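Linen drive at the Hollville shelter

The winter linen drive runs through the end of the month. Towels, washcloths, flat sheets and pillowcases can be left at the side door on Flandeck Road between 9 and 4. Please wash everything first and skip the fabric softener.

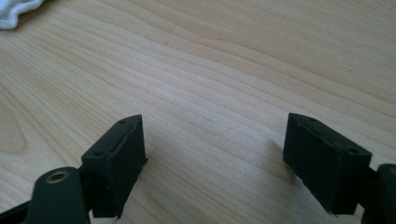
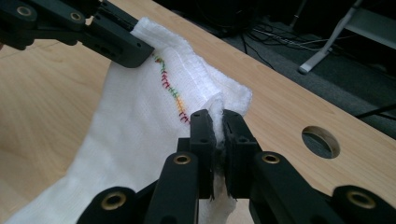
White cloth and a light wood table.

In November we took in 253 towels, more than in any month last year. Most went out again within 12 days. Family rooms get a set for each person on arrival, and the rest go to the shower room, where they wear out fast. Bath towels are what we run short of. We have plenty of hand towels and can't take more until spring.

Small holes and faded colors are fine. Anything too worn for guests goes to the animal clinic in Ouali, which uses it for bedding. We can't accept comforters, feather pillows or bath mats with rubber backing.

Khadija Ghoneim has taken over the sorting schedule from Jaime Torres, who has moved to the front desk. Shifts are two hours. If you signed up before the holidays, check the new sheet by the kitchen, as several of the evening times have changed.

The second dryer is still out. The part is on order, and until it comes we would be glad to hear from anyone who can take a bag of wet sheets home and bring it back the next day. Loubna Bennani is keeping that list. Leave your name and number at the desk, and say whether you can pick up after 6.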